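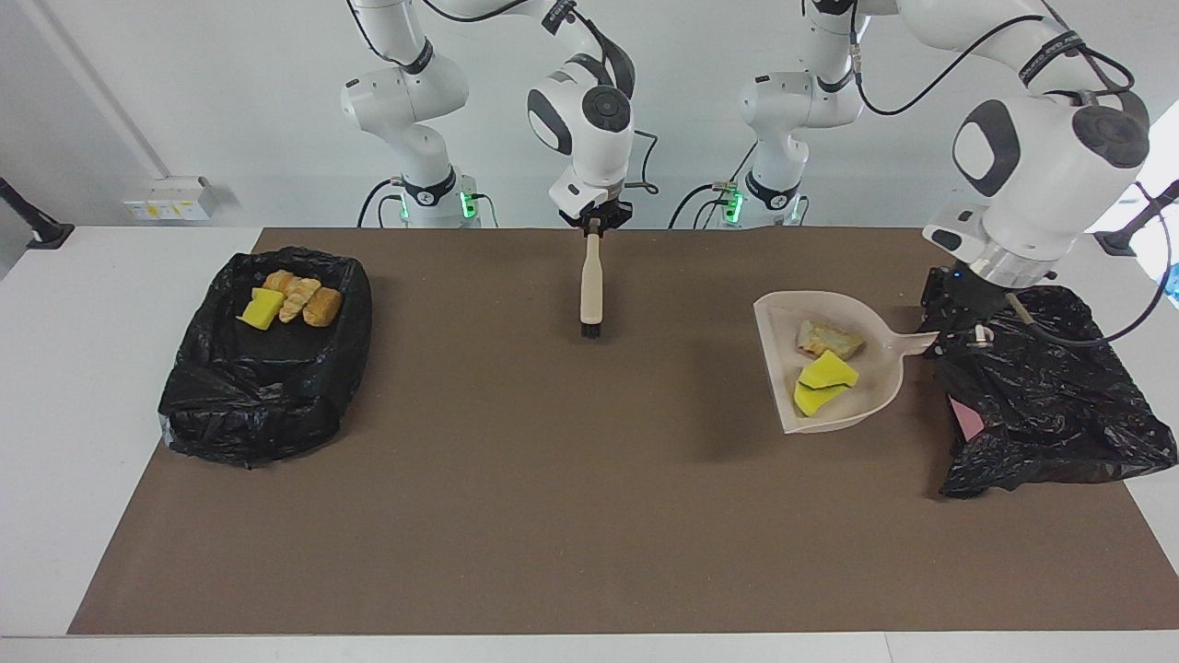 4. Limpieza en seco de la mesa y del tapete

Lea este apartado antes de pasar nada húmedo por el tapete. El folleto que acompaña al juego Fliria promete «una mesa impecable en tres pasadas». En Prosedley no lo hemos conseguido nunca en tres, y conviene no planificar el turno contando con ello.

4.1 Lo que hace falta

Cepillo de mano de cerdas negras, ref. 763
Recogedor beige de mango corto, ref. 2141
Bolsa de basura negra

El limpiador en espuma Grewal (ref. 2275) se vende como parte del juego. Para migas y restos sueltos no lo necesita, diga lo que diga la caja.

4.2 Procedimiento

1. Retire a mano los restos grandes: trozos de pan, esponjas gastadas, papel. Pueden ir directamente al recogedor.

2. Apoye el labio del recogedor plano sobre el tapete. Si queda levantado, las migas pasan por debajo y tendrá que repetir.

3. Cepille desde los bordes hacia el centro, con trazos cortos. Los trazos largos lucen mucho en los vídeos de demostración, pero mandan la mitad de las migas al suelo.

4. Vacíe el recogedor en la bolsa antes de que se llene. La bolsa arrugada se abre mal: ábrala del todo primero y doble el borde hacia fuera.

5. Levante una esquina del tapete y mire debajo. Casi siempre hay algo.

6. Repase las franjas de mesa que el tapete deja al descubierto. Ahí el cepillo trabaja peor -- use un paño seco.

NOTA: Las esponjas con capa verde de fregar no se aprovechan para el tapete. El fabricante las da por válidas «en cualquier superficie»; Meenakshi Marar probó una en Larndale y la marca sigue allí.

PRECAUCIÓN: No acerque líquidos ni espuma a los enchufes de la pared. Tampoco sacuda el cepillo contra ellos.

4.3 Después de limpiar

Golpee el cepillo con suavidad contra el interior de la bolsa y guárdelo con las cerdas sin apoyar. Según el folleto recuperan la forma solas; las nuestras no lo han hecho. Cierre la bolsa y retírela de la mesa.

Revisado por Colton McKinnon, 1 mar 2013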